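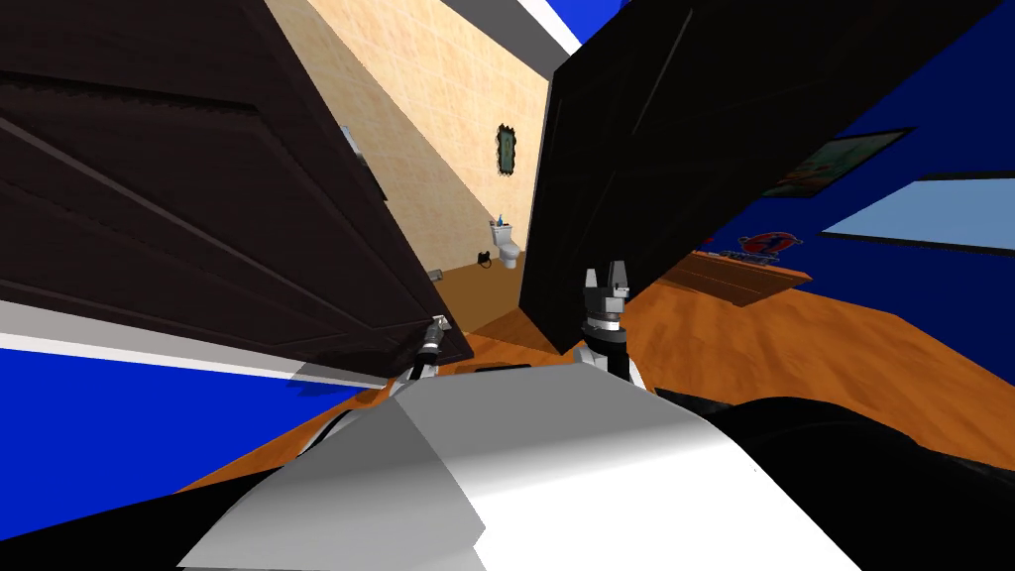 The club's simulated apartment, with the bathroom between the doors.

Filed under: Clubs & Competitions | Print | E-mail this story

I caught Glória Caldeira on a Wednesday at the Grallcombe robotics club, where 11 students are teaching a two-armed robot to handle doors, all of it in simulation. "Doors are mean!" she told me, laughing.

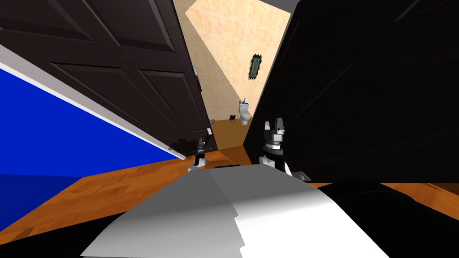 She and Farhad Shahbazi built the practice runs (he does the code, she does the complaining, she says). "We want 100 tries before we trust anything," Farhad said.

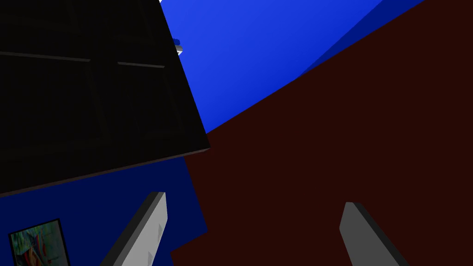 The contest is in Reno in April, and they've got two arms to coordinate and one slow laptop. "I dream about hinges," Glória said.
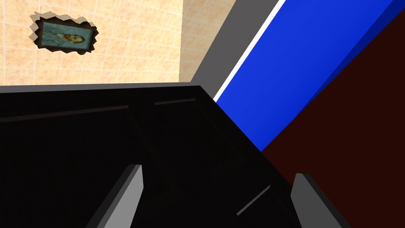
I asked if they ever get sick of it. "Ask me in May," said Farhad, and went back to his code.

We use cookies to improve your visit. OK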